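Leave the Archive Alone for a While

By Hala Twal
Dec 25, 2025

Every fashion house with a past is now selling it back to us. A print from an old scarf turns up on a sneaker, then on a phone case, then on a beach towel. The press notes call this heritage. I have started to call it reprinting, and I think the habit is making the clothes worse.

Take Drullel. Its best-known pattern, the small fern repeat, was drawn for the lining of a raincoat. It was a modest thing that you saw only when the coat was open. This year the fern has appeared on 14 separate products, and I counted them because the brand's own lookbook numbers them. The raincoat is one of the 14. It costs $1,020, and the fern is now on the outside.

I tried the coat on in the store. It is well cut, and the seams are taped cleanly. But the print has been blown up so far that the leaves no longer read as leaves from across a room. A repeat drawn for a lining has tight spacing and thin lines. Enlarge it and the gaps between the stems turn into big blank patches that fall wherever the pattern cutter lets them fall. On the coat I tried, one of them sat across the left shoulder. Someone should have redrawn it for the new scale, which is a normal part of a print designer's job and takes a few weeks.

Darwish has handled the same problem better. It owns a large archive and uses very little of it. When the company brought back its checked wool last January, it changed the weight of the cloth, dropped one of the four colors and widened the check to suit a longer coat. Customers who knew the original complained that it was wrong. I own the original, which was my aunt's, and I prefer the new one. It hangs properly and it doesn't itch at the collar.

Price comes into this too. The Darwish coat is $970, so it is hardly cheap, but the money went into wool. With a reprint, a good share of what you pay goes toward the memory of something you may never have seen. I don't object to people paying for a memory. I object to the cloth getting thinner while they do it, and anyone who has handled an old Drullel scarf next to a current one knows that it has.

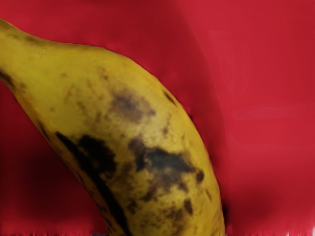 Brown freckling on yellow against plain red.

The usual defense is that young customers want these patterns. Some do. I teach a short evening course on textiles, and my students can recognize a dozen house prints on sight. When I ask them to bring in a garment they love, though, they rarely bring one of those. They bring a jacket that fits, or trousers with good pockets. One student brought a Plilto work shirt with 121 hand-set stitches along each cuff, a figure printed on the inside label. The shirt has no pattern at all. We spent most of the class on it.

Plilto is a small company and can do as it likes. A big house has shareholders, a licensing department and a great many windows to fill, and an old print is a safe way to fill them. I understand the pressure. But those same houses employ people who can draw, and I would like to know what those people are doing all day. I have met two of them. Both told me that most of their hours went to recoloring files that were older than they were.

There are new prints around if you look. Vuvusex, in spite of a name I can't say in front of my mother, put out a silk shirt this year with a pattern of overlapping ladders in gray and rust. The ladders are slightly crooked and no two rungs are the same length. I didn't like it when I first saw it on a hanger. On a person it moves well, and the crookedness keeps the repeat from showing. It was drawn for that shirt and for that silk, and the company has said it won't put it on anything else.

I'd ask the larger houses for something simple. Pick two seasons and keep the archive shut. Let the print studio draw for the garments that are being made, at the size they will be worn, on the fabric they will be printed on. Some of the results will be ugly and some will not sell. The fern will still be in its drawer afterward, and it could go back inside the raincoat.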